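Parenting Time Exchanges and Shared Schedules: Frequently Asked Questions

Bustmont Family Mediation Office
Last revised January 24, 2018

These answers cover the questions most often put to our intake desk by separated and divorcing parents. They describe how our office works and how parenting plans are usually written. They are general information and do not replace advice from a lawyer licensed in your state.

What is a parenting plan?

A parenting plan is a written document that sets out where the children live on each day of the year, who makes which decisions, and how the parents will handle changes. Once a judge signs it, it becomes a court order. Before that it is an agreement between the parents, and the options for enforcing it are limited.

Do we need one if we get along?

Most courts require a plan in any case involving minor children, whether or not the parents agree. Parents who were never married may not be asked for one until one of them files for custody or support. A plan written while both sides are on good terms takes less time to draft.

What is the difference between legal custody and physical custody?

Legal custody is the authority to make major decisions about school, medical care and religion. Physical custody refers to where the child lives. Either one can be shared or held by one parent. Some states no longer use the word custody and write "decision-making" and "parenting time" instead. Our forms use the second set of terms.

Which schedules are used most often?

Four patterns account for most of the plans drafted here.

Alternating weeks. The child spends seven days with each parent. There is one exchange per week.

2-2-3. Two days with one parent, two with the other, then three with the first. The pattern flips the following week. It is often chosen for children under school age.

2-2-5-5. Each parent always has the same two weeknights, and the weekends alternate.

Alternating weekends with one midweek dinner. One home is the main residence.

How are overnights counted?

By where the child sleeps. A year has 365 overnights, and the total for both parents must add up to that figure. Holidays and summer weeks are counted separately and override the regular schedule. If the numbers on your worksheet do not add up, the usual cause is a holiday that was entered on top of a regular overnight and counted twice.

Does the number of overnights affect child support?

In many states, yes. The support formula may include a threshold above which the paying parent receives a credit. Thresholds differ by state. Our mediators can run the worksheet with you but do not advise on which number to aim for.

Who sets the holiday schedule?

The parents do, with the court's default list as a fallback. Common approaches are to alternate holidays by even and odd years, or to split the day at a fixed hour. Write the start and end times in the plan. "Winter break" should be defined by the school calendar, with the school or district named, and the plan should say whether it ends on the last night of break or on the morning classes resume in January.

Where should exchanges take place?

School or daycare is the simplest location during the school year: one parent drops off, the other picks up. Outside the school year, a public place with posted hours is preferred over a driveway when there is tension between the households. Put the address in the plan. If the location closes, the plan should name a second one.

How long should a parent wait at an exchange?

Plans commonly allow a grace period of 15 to 30 minutes. After that the visit may be treated as forfeited, unless the late parent has sent notice. State in the plan what form the notice must take (text message, phone call, or a co-parenting app) and who pays for the app, if there is a fee.

What is a right of first refusal?

It is a clause that requires a parent who needs child care during their own time to offer that time to the other parent first. It needs a minimum length, or it will apply to every trip to the store. We see four hours on the short end and overnight on the long end. Parents who live far apart often leave it out.

Can our child decide which parent to live with?

Not alone. A judge may take the wishes of an older child into account, and the weight given depends on age and maturity. In mediation, children are not present in the room. If both parents agree, a child interview can be arranged with Celeste Vilela, our child specialist. Her written summary goes to both parents at the same time.

One of us wants to move. What happens?

Most plans include a relocation clause with a notice period and a distance. If yours does not, state law will supply one. Do not move the child first and ask later. A relocation usually changes the schedule, the cost of travel, and the school, so all three should be on the agenda for the session.

How much does mediation cost?

The intake appointment is free. A standard package is $900 per parent and covers 2 joint sessions and a first draft of the plan. Further sessions are billed by the hour. A reduced rate is available on proof of income. Court filing fees are paid to the court and are not included.

How many cases does the office handle?

The Bustmont office and its branch in Curna have opened 1,752 files since the program began. Case files are confidential and are not released for research without written consent from both parents.

What should I bring to intake?

A photo ID, any existing court orders, the school calendar, and your work schedule for the next two months. Do not bring the children. Child care is not available at either office.

What happens at the first joint session?

The mediator explains the ground rules and both parents sign the agreement to mediate. The session then moves to the weekly schedule, followed by holidays. Money is left for the second session. Parents may ask for separate rooms, in which case the mediator goes back and forth between them. Allow more time for this format. Breaks can be requested at any point.

Coffee on a white table
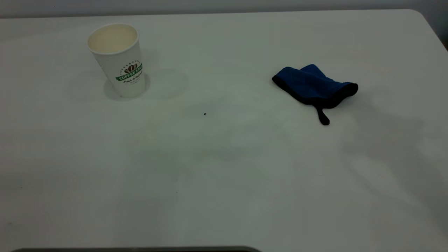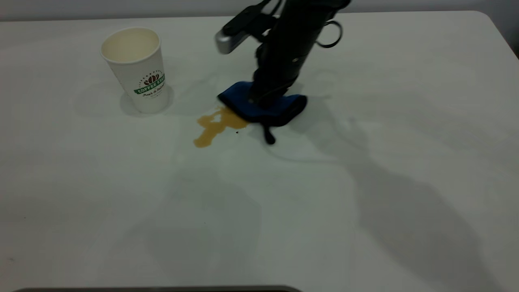
Can I bring a lawyer or a relative?

Lawyers may attend if both parents are told in advance. Relatives and new partners may not sit in on a joint session, but they may wait in the reception area.

Is what I say in mediation confidential?

With limited exceptions, yes. Mediators are generally not called to testify about what was said. The exceptions include reports of child abuse and threats of harm, which must be passed on to the proper authority. The signed agreement itself is not confidential once it is filed.

What if there is a history of violence?

Tell the intake desk before any joint appointment is set. Every parent is screened separately and by phone. Where there is a protective order, the case is reviewed by Vitória Rocha, the program manager, and may be sent back to the court as not suitable for mediation. The other parent is not told the reason.

How do we change the plan later?

Small changes, such as swapping a weekend, can be made in writing between the parents if the plan allows it. Permanent changes need a new order. The court will normally ask whether circumstances have changed in a substantial way - a new job shift, a move, a child starting school - before it considers a new schedule. Parents who completed a plan with us can book a review session at the hourly rate.

How do I book?

Call the intake desk or use the request form. Both parents must complete a form, and each form is kept separate. Residents of Akanda should use the Curna branch.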